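Kekeck 800 folding workbench: two months of use

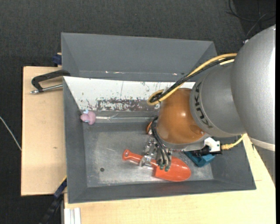 Demetrius Oyelaran
Workshop equipment reviewer, Ustolville

The Kekeck 800 is a folding bench with a birch top and steel legs. The number refers to the width in millimetres. I bought mine from Macedo, the tool shop near the station, and have used it since April for sawing, sanding and glue-ups.

Assembly is limited to the legs and the front vice. The instructions are clear apart from the vice diagram, which shows the washers on the wrong side of the plate. Fit them under the nut. All bolts take the same hex key, supplied.

Stability is good across the width and average front to back. Planing along the top causes no movement. Planing across it does, unless you put a foot on the lower rail. I checked the top with a steel straight edge on arrival and found no gap. After two months there is a slight hollow near the vice, enough to pass a thin feeler gauge but not enough to affect joinery.

The vice opens to 273 mm, less than the Rillus bench I used before, and it racks if the work is held at one end. A spacer of the same thickness at the other end cures this. The jaws are bare beech and mark softwood – I have lined mine with cork.

Folding is the strong point. The legs lock with a positive click and the catches have not loosened. Folded, the bench stands upright against a wall without support. The carrying handle is too close to the hinge, so the weight hangs to one side on stairs.

The finish on the top is a thin oil. PVA lifts off it with a scraper, but tea leaves a ring. I would add another coat before use.

Spare jaws and feet are sold separately. My replacement feet arrived on a Wednesday, in the wrong thread, and Macedo exchanged them without argument.

Recommended for small workshops and hand tools. For heavy planing, buy a fixed bench.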